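Subject: Re: Lilau run ends with base against the wall

Parveen Roy wrote:
> Ours stalls in doorways too. Is it the planner or the
> collision mesh? What does your log say before the stop?

Hi Parveen, hi all,

Great question, and I've had a lovely time chasing it! The planner is fine. The trouble is a stale door state in Zistum, and it bites in two places.

1. Leaving the kitchen side. The route goes over the light tiles and between the two dark reddish-brown jambs into the next room. At step 250 the log still had a clear path.
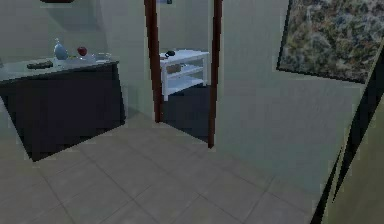
2. The stall itself. The base kept pushing, the wheels kept turning, and odometry happily reported progress until step 1005, when the watchdog finally cut in. 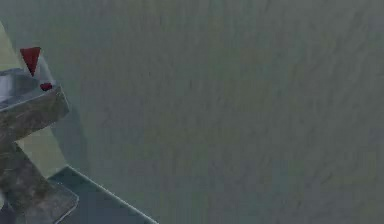

The watchdog is the part that worries me. It only compares commanded speed with wheel speed, so a blocked base looks healthy to it. With the gripper head this near a big flat gray-green surface, I'd want the arm torque limit to trip long before any timer does. On a real Esfahani base that could mean a bent wrist, or somebody's fingers.

I replayed the run with contact logging on (do try it, it's wonderfully chatty) and moved the start pose to the dining side to rule out the map. 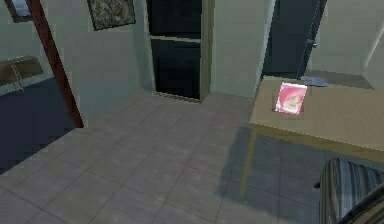

Same stall in 9 replays. The door angle gets cached at load, and Trotov never asks for it again after the hinge moves. So the planner is working from a door that isn't there any more.
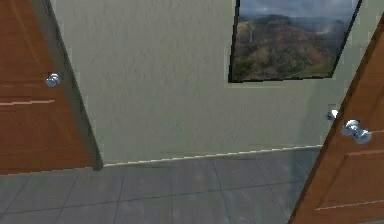
Refreshing the cache every 2 steps clears it for me. The patch is on the Lilau branch, and I'd love to see logs from other floor plans!

Mizanur Paul

Comments

tk_hinge: Patch works here, slight slowdown on load.

Parveen Roy: Cache it is! Could we get the torque trip as a separate patch?

Contact the list owner | Copyright Lilau list members | Back to top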